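Project Report: House Rules for a Two-Arm Table
Chiharu Kaneko and Katalin Hegedűs, Werndale

We started this project wanting to spell words with two arms, and ended up caring most about the rulebook! Our first draft had 100 rules, which was silly. The final one fits on a single page, and we're really proud of it.

The rule we argued over longest is the shared zone. Only one arm may go below hover height there at a time, and the other has to wait at its own side with its fingers open. Rule 3 covers the plastic bars and arcs: grip a bar across its width, never by the end hole. 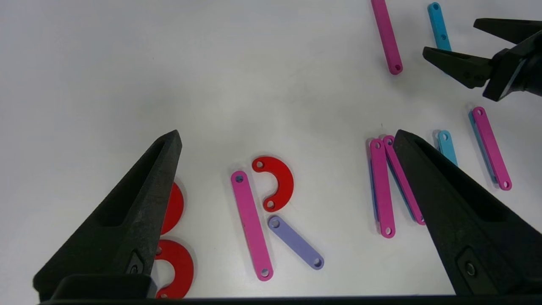

Rule 4 is about stacked pieces. If one bar lies on top of another, the arm lifts the upper one straight up before any sideways move – no dragging, even for a tiny correction. Katalin wanted a slower speed for this too (she was right, and it's in).

Every stop gets a line in the log with the rule number beside it. If no rule fits, we write "none" and talk it over before the next run. Rule 7 came out of exactly that kind of talk, and it's still our favorite.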